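**Faltby refurbished desktop tower, black and silver**

I've been selling these old office towers for years now and I still like them best of everything on the shelf. They're plain, they're heavy, and they come apart without a fight. Price is 60 for the bare one (case, board and power supply), with a 3 month guarantee from me.

You can have it with the processor left out if you've already got one in a drawer, and plenty of people do! Lay the case on its side, take your time with the socket, and don't touch the bits that look delicate -- I keep a tub of spare screws for anyone who loses theirs. 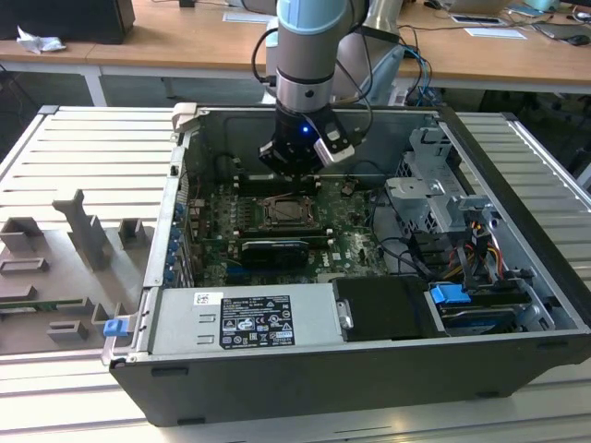 The graphics card is a low-profile one, fine for a couple of screens and a film in the evening, but please don't write to me in September asking why the latest games crawl. The board is a Dell, so do check your parts suit it before you order. I like the blue clips for the expansion cards, much nicer than hunting for a screwdriver.

Drives are extra and so is memory, just ask what I've got in. Postage is 5 if you're near Keser, otherwise I'll work it out -- it's a lump of a parcel. Collection is free, and you're welcome to have a good look inside before you pay.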